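Ukolska Help Exchange
Home > Household > Kitchen and tea point > Storage

Two-tier wire rack: mugs on the bottom or on top?

Posted in Storage, October. 3 replies. Viewed 1,000+ times.

pipkin_row

We have just bought a small two-tier rack for the tea things at work. White metal wire, flat white shelf on top with a low rail along the back, and a second shelf underneath that sits almost on the table. It was sold by Drosport as a worktop organiser but the leaflet only covers putting it together and doesn't say what goes where.

We don't have a proper kitchen, just a table in the corner of a carpeted room, so the rack has to live on that. I want it to hold mugs, a box of tea bags, the sugar and a jar of spoons. My plan was mugs underneath and everything else on the top shelf. A colleague thinks the mugs should go on top where people can see them and get at them, and she may be right, but I don't like the idea of one being knocked off on to the floor.

I have tried a mug on the lower shelf and it fits, but you have to go in from the front and the gap isn't generous. It is open all along the front, with wire at the two ends. I put the mug at the left end with the handle pointing right.
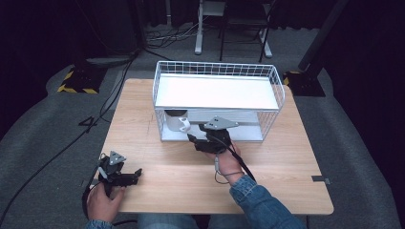 One mug on the lower shelf, left-hand end, nothing on top yet.

What I would like to know:

Is it better to have mugs above or below on this sort of rack?
If below, which way should the handles point?
Do I need a mat or liner on the lower shelf?

There are two of us who are left-handed, if that matters. The mugs are plain ones, all the same. We are not going to fix anything to the wall, as the room is rented.

Thanks in advance.

tallboy_lane

Below. I ran the tea point in our office for a good while with a rack very like yours and we tried it both ways.

With mugs on top, people reach over them to get to whatever is behind, and sleeves catch the handles. The rail on yours is at the back, so it will stop things sliding off behind the table but does nothing for the front. Underneath, the worst that normally happens is that a mug gets bumped against the one next to it.

Check the height before you settle on it. You want to be able to lift the mug slightly and bring it out without the rim hitting the underside of the top shelf. If you have to tilt it to get it past the edge, people will chip the rims sooner or later. Try it with your tallest mug. Ours were all fine except one big soup mug, and that lived on top.

On handles, point them along the shelf and slightly out towards the person, the same way on every mug. If they point straight out they stick out past the front edge and get knocked when somebody wipes the table. If they point straight back you end up taking the mug by the rim, and other people have to drink out of it. Handles to the right suits right-handed people. For your two left-handers, I would keep the mugs at the right end with handles pointing left, and the others at the left end with handles pointing right. Then all the handles face the middle, and you don't have to work your fingers in between a mug and the wire at the end.

Leave a gap in the middle for a hand to go in. It looks like wasted space but you do need it. We filled ours completely at first and it was a nuisance.

Don't stack mugs on the lower shelf, there won't be room. Spare ones can go in a cupboard or a box.

For the top shelf:

Tea bags and sugar towards the back, against the rail.
Spoon jar at one end, beside the end guard.
Keep the front clear so there is somewhere to stand a mug while you make the drink.

Don't put the kettle on it. Ours was put on the top shelf by someone and the shelf bowed. I don't know what yours is rated for, but the leaflet or the box should give a figure. The kettle wants to be on the table itself, or on something solid.

munesis_user44

on top. never had a problem. you can see which are clean

orrery_dish

I agree with tallboy_lane about putting them below, but nobody has dealt with the liner yet.

If the mugs are dried properly before they go away, you don't need one. If people rinse them and put them straight back, then yes, use something. Water will run off the mug and sit on the shelf, and if the coating is chipped anywhere you will get a rust mark which then comes off on the base of the mug. I use a thin cotton tea towel folded to size and change it when I do the washing. The rubbery drawer liner I had before (Shi, the ribbed kind) held crumbs in the ribs and I was always rinsing it out. It also took up a bit of height, so measure first if your gap is tight.

Stand mugs the right way up if they are dry, upside down on the cloth if they are damp. Upside down on a bare flat shelf traps the damp inside and they smell stale by morning.

Lift the whole rack off once in a while and wipe underneath. Sugar gets under there, and if it stays damp it will mark a wood finish. Stick-on felt pads under the feet are worth having too, if yours came without. A pack of 100 costs very little and will do your chair legs as well.

pipkin_row

Thank you. Going with mugs below, handles to the middle, and a tea towel for now. The leaflet doesn't mention a weight, so the kettle is staying on the table. I will look for the box.

Related threads
Spoon jar or spoon tray for a shared tea point
Getting tea stains off white mugs
Wire shelf coating flaking at the corners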